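Student project brings kitchen robotics to the simulated worktop

When Ona Bite took over the robotics option at Jatoi College, the course had one working arm and a waiting list. There are now 18 students enrolled, and most of their practical work takes place in software. Their main project, known as Skundo, asks small teams to program a simulated robot to carry out ordinary kitchen tasks, and will be entered in the Flitinberg Student Automation Challenge in April.

We met Ms Bite in the college's computing block shortly before the second round of internal assessments. She has taught at Jatoi for five years, having previously worked as a controls engineer in food packaging.

"I was used to machines that did one thing very quickly," she said. "A kitchen is the opposite of that. The objects are all different shapes, the cupboards get in the way, and whoever used the room last has left something where it should not be. I wanted the students to meet that kind of problem early."

The decision to work in simulation was partly financial. A single arm shared between teams had meant that each student spent most of a lesson watching. With the simulator, every team can run its own program at its own desk, and a failed attempt costs a few seconds. Over the autumn term the group logged 704 separate attempts at the first set task, which was to move the arm to a given point above the worktop without striking anything on the way.

"People hear that figure and assume it went badly," Ms Bite said. "It was a good term. When we had the one real arm I would have been pleased with a tenth of that, and I would have spent my evenings tightening bolts."

The software the students use, Jullilero, was developed at the college and is maintained by members of the upper year. It allows a tutor to change the layout of the room between runs, so that a program which depends on an object being in one exact position will soon fail. Ms Bite described this as the most useful feature of the course and also the least popular.

"They get something working on a Monday sort of mood, very cheerful, and then I move the tray," she said. "There are complaints. But then they go back and write it properly, so that the arm looks for the object first."

Students are assessed on a written log as well as on the performance of the program. The log must record what the team expected to happen on each run, what did happen, and what was altered afterwards. Ms Bite said that she marks the log more strictly than the code, and that several teams had lost credit in the first round for entries consisting of the words "tried again".

Asked which tasks had proved hardest, she pointed to handles. Cupboard doors have to be approached from the correct side, and the arm needs space in which to swing them. Kettles present a different difficulty, as the handle is curved and the body is round.

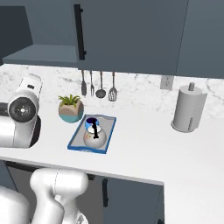 Teams are expected to plan the whole movement before the arm sets off, including the way back. In the first weeks, Ms Bite explained, nearly every program reached its target and then had no safe route out again. She now requires a drawn plan on paper, seen from above, before any code is written.

"Some of them think it is old-fashioned," she said. "I have noticed that the teams with the neatest drawings tend to finish first, so I have stopped arguing about it."

For the April event, each team may submit one program, which the judges will run on room layouts the students have not seen. Marks are awarded out of 1000, with deductions for collisions and for any object left in an unsafe position. Jatoi has not entered before. Ms Bite declined to predict a result, though she said that two of the teams were further ahead than she had expected at this stage.

The college intends to keep the physical arm in use. Teams that complete the Skundo tasks will be able to transfer part of their work to it in the summer term, using a short section of worktop built by the design and technology department. Ms Bite expects that the transfer will bring its own problems, and has set aside the first three sessions for nothing else.

"The real arm sags a little when it reaches out," she said. "The simulated one does not. I have told them this several times, and I am quite sure they will all be surprised by it."

Applications for next year's robotics option are open to students in all subjects. Previous experience of programming is not required.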